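見学報告 発表メモ(読み上げ用、配らない)
Clorneck公開日 シミュレーションで動かす家庭用アームの実演

始める前
マイク確認。水。時計は手元に置く。前回、壁の時計を見ながら話して延びたので。
画面の切り替えは自分でやる。リモコンの戻るボタンが敏感、親指を置かない。
照明は前の列だけ落としてもらう。全部落とすとこのメモが読めない。

出だし
おはようございます、は言わない。午後の枠。
名乗り、所属は省略。皆さん知っている。
「今日はPratdaleまで行ってきた話をします。Clorneckの公開日です」
行ったのは2019年2月24日。寒かった。駅からバス、バスを降りてから坂。坂の話はしない、長くなる。
会場はLemieux棟。建物の名前、現地の人は「ルミュー」と言っていた。私もそう読む。違っていたら後で教えてください、と言う。

なぜ行ったか
うちの班で食卓の片づけの課題を始めたいという話が出ている。実機を買う前に、シミュレーションでどこまで詰められるのか見たかった。
カタログには「すぐ試せます」とある。すぐ、が午前中なのか半年なのか、書いていない。
それを聞きに行った。答えは後で。先に流れを話す。

受付から説明まで
受付で名札。字が小さくて互いに読めない。
廊下にパネル。会社の沿革、飛ばす。
説明役はDewanti Santosoさん。早口、でも分かりやすい。話の途中でどんどん質問していい、と最初に言ってくれたので、遠慮なくした。
説明と実演を合わせて90分。休憩なし。座れる椅子はあった。
内容はHistachという社内の環境の紹介。家の中の部屋を作って、そこにアームを置いて、物をつかませて、記録を取る。それを延々と繰り返す。
Histachの読みは「ヒスタック」で通じた。

ここで一回、客席を見る。
シミュレーションをやったことのある人、と手を挙げてもらう。多ければ次を縮める。少なければそのまま。

シミュレーションの基本(少なければ)
画面の中に部屋がある。机がある。物がある。アームがある。
物には形と重さと滑りやすさがある。ただしどれも誰かが入れた値。
つかめた、という結果も、その値の上での結果。
Dewantiさんの言い方だと、摩擦の値をちょっと甘くすると何でも持ててしまうそうです。甘い設定で良い成績が出て喜んで、実機に持っていって泣く。自分も泣いた、と。
笑いが出たら待つ。出なくても待たずに進む。

実演の前半
まず部屋の作り方を見せてもらった。
木の床、壁、扉。それから家具。生活のある部屋にしておきたい、というのがClorneckの考え。何もない白い台の上で物をつかむ訓練だけしても、台所や食堂に出た途端に迷う。
影も入れる。影は大事、と何度も言っていた。
机の上に濃い影が落ちると、カメラから見た色が変わる。物の縁も分かりにくくなる。影と物の境目を取り違える失敗が、初期にはとても多かったらしい。
だから照明の位置を変えて、同じ配置で何度も回す。
うちの今の案だと照明は固定。ここは見直したい。メモに赤で書いた。

次に物の置き方。
机の上に散らす。きれいに並べない。
置き方は乱数で決める部分と、人が手で決める部分がある。全部乱数にすると、現実では起きない積み方ばかり出てくるとのこと。逆に全部手でやると、作った人の癖が出る。
うちの場合、私の癖が出る。皿を必ず手前に置く。直せと前から言われている。
混ぜる割合を聞いたら、案件ごとに変えている、と。数字はもらえなかった。食い下がったけれどもだめ。

形の話
丸いもの、細いもの、立っているもの、寝ているもの。指の入れ方が全部変わる。
細くて寝ているものは、上から挟むと指先が机に当たる。当たるとアームが止まる設定にしてあって、これは実機の安全停止に合わせてあるそうです。
丸いものは指の間から逃げる。
実演中に質問した。丸いものを挟むとき、どの高さを狙うのか。
いちばん太いところの少し下、が基本。上を狙うと押し出される。ただ、下を狙いすぎると今度は指が机に触る。だから狙える幅は思ったより狭い。
うちの去年の失敗、あれは上を狙っていたからだと思う。帰りのバスでずっとそのことを考えていた。
ここ、班の人には刺さるはず。ゆっくり言う。

実演の後半
動かすところ。
操作は人が手元の装置でやる場合と、学習済みの方策にまかせる場合の2通り。順番に見せてくれた。
人がやる方は、やはり上手い。迷いがない。途中で位置を直すときも、いったん少し戻してから入れ直す。
方策の方は戻らない。変な角度のまま押していく。
これは見ていて面白かった。会場からも声が出た。
Dewantiさんによると、記録の中に「戻ってやり直す」動きが少ないと、方策も戻ることを覚えない。上手い人の記録だけ集めると、失敗からの立て直しが抜ける。だから、わざと外した位置から始める記録を混ぜている。
これはうちでもすぐできる。お金もかからない。
操作役の人を褒めすぎないこと、とも言っていた。褒めると慎重になって、きれいな記録ばかりになるそうで。これは冗談半分かもしれない。

記録の量
食卓の課題だけで3,000件近く。
多いと思うか少ないと思うか、客席に振ってもいい。時間がなければ振らない。
私は少ないと思った。もっと桁が違うのかと構えていたので。
ただし、捨てた分は入っていない。どれだけ捨てたかは教えてもらえなかった。捨てる基準は教えてくれた。物が机をすり抜けたもの、指が物にめり込んだもの、記録の途中で時計が飛んだもの。
めり込みは画面で見ても分からないことがある。数値で見る。見た目だけで選別すると、変なのが残る。
うちの選別は今のところ見た目だけ。はい。

カメラの話
引きのカメラと、手元に寄るカメラ。
引きは全体の配置を見る。アームがどちらから入るか、周りに何があるか。
手元の方は、つかむ瞬間の指と物の関係を見る。
片方だけではだめか、と会場から質問が出た。私ではない人。
答えは、片方でもできるが、失敗したときに理由が追えない、と。引きだけだと指先が隠れる。手元だけだと、隣の物にぶつかったときに何にぶつかったのか見当がつかない。
なるほどと思ってメモした。字が汚くて今読み返すと「隣の犬」に見える。隣の物、です。

手元のカメラは画が大きく動くので、長く見ていると酔う。私は少し酔った。見学に行く人は朝ごはんを軽めに。
これは言わなくてもいい。時間があれば。

見た目のこと
物の表面が粗いのが気になった、と正直に聞いた。丸いはずのものの輪郭が、よく見ると短い直線でできている。影の縁も階段みたいになる。
Dewantiさんの答え。きれいにする手はあるが、計算が重くなる。重くなると回せる回数が減る。輪郭の粗さより、重さと摩擦の値が外れている方がよほど困る、と。
それでも形の粗さが効いてくる場面はある。面と面の継ぎ目に指が当たると、本物なら滑るところで引っかかる。
アボカドみたいなものは、本物は表面がざらざらで少し柔らかい。画面の中では硬い。柔らかさを入れると計算が不安定になるので、今の版では入れていない。
だから「潰さずに持つ」の評価はHistachではできない。そこは実機でやるしかない。はっきりそう言ってくれたのは、よかった。できないことを先に言う会社は信用する。私は。

質問の時間
私がしたのは2つ。
まず、最初に出した「すぐ試せます」の中身。
部屋を選んで、物を選んで、動かし始めるまでは、その日のうち。ただし自分たちの物を持ち込むなら、形を取って、重さを測って、値を合わせて、となる。そこから先は持ち込む物しだい。
うちは自前の食器を使いたいので、その日のうちにはならない。
もうひとつ、実機に移すときに最初に壊れるのはどこか。
位置のずれ、だそうです。アームの根元と机の位置関係。画面の中では完璧に分かっているけれど、現実の机は誰かが腰で押して動かす。
掃除のあとに毎回ずれる、という話をしてくれた。うちも同じ。机の脚に印を付けているのに、印の方が剥がれる。
対策は、シミュレーョンの段階で机の位置を毎回ずらしておくこと。ずらす幅は実際の部屋で測って決める。机上で決めない。
机上、のところは洒落のつもりはない。変に間を置かないこと。

ほかの参加者の質問で覚えているもの
学生の班が使うときの料金。別途相談。
記録の形式。中身は開いている、変換の道具も渡す、とのこと。ここは要確認。形式の版が古いと、うちの読み込みが通らない可能性がある。
画面の中の部屋を自分の家と同じにできるか。できるけれども、家族に嫌がられるのでお勧めしない、と言われて質問した人が笑っていた。
アームの左右の置き方で成績が変わるか。変わる。右から入れた記録だけで育てると、左に置いたときに肘が周りに当たる。これは聞いていてはっとした。うちの実験室、柱があって右にしか置けない。

持ち帰ったこと
照明を固定しない。
外した位置から始める記録を混ぜる。
選別は数値でもやる。
机の位置をずらす。ずらす幅はうちの部屋で測る。
丸いものは太いところの少し下。
順番はどれからでも。ただ机の測定は先に済ませておきたい、予定では5月に部屋の模様替えがあって、家具が全部動く。動いたあとでもう一度測る。二度手間だけれど差が取れるので、それはそれで使う。

言い残しがちなこと
Clorneckの宣伝ではない、と一言。旅費はうちの班から出ている。
資料の転載は許可をもらった範囲だけ。パンフレットの丸写しはだめ。
会場で録音する人がいたら止めなくていい。ただし質問の時間は止めてもらう。

画面を出す
ここで照明をもう少し落としてもらう。
食卓の課題。シミュレーションの画面です、と先に言う。実写と思う人がいるかもしれない。
アームのことを聞かれたら、覆いにFRANKA EMIKAの文字、と指す。性能の話には入らない。
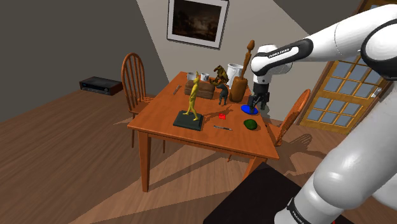 次、手元。アボカドと指。狙う高さの話をもう一度。

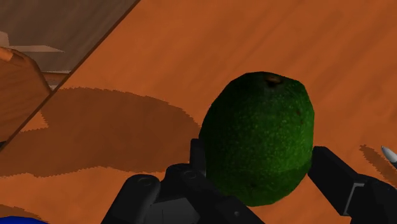
Nadhirah Tambunanからは、練習で聞いてもらったときに、画面の中で戻る動きを増やすのはいいけれど、どこまで戻れば「やり直し」と数えるのか決めておかないと、班の中で記録の付け方がばらばらになる、と言われた。指が物から離れたらやり直し、離れていなければ続き、と決めてはどうか、とも。
その通りだと思うので、発表でもそのまま紹介する。名前を出す許可はもらってある。
私の案は少し違って、離れたかどうかに加えて、手首の向きを変えたかも付けておきたい。離れずに向きだけ変える直し方があるので。Nadhirahさんはそれだと付ける人が疲れる、という意見。まだ決着していない。会場の人にも聞く。

質疑
聞かれそうなこと。
実機はいつ買うのか。未定。まず机の測定。
Histachを使うのか、自作でいくのか。試用を申し込む方向で、形式の確認が先。返事待ち。
もう一度行けるのか。行ける。次の公開日は告知待ちで、希望者は私まで。バスの時刻も送ります。
答えられない質問はDewantiさんにまとめて送ると約束しているので、紙に書いてもらう。口頭だと忘れる。

終わったら名札を返す。今回の会場の方の名札。
照明を戻してもらうのを忘れないこと。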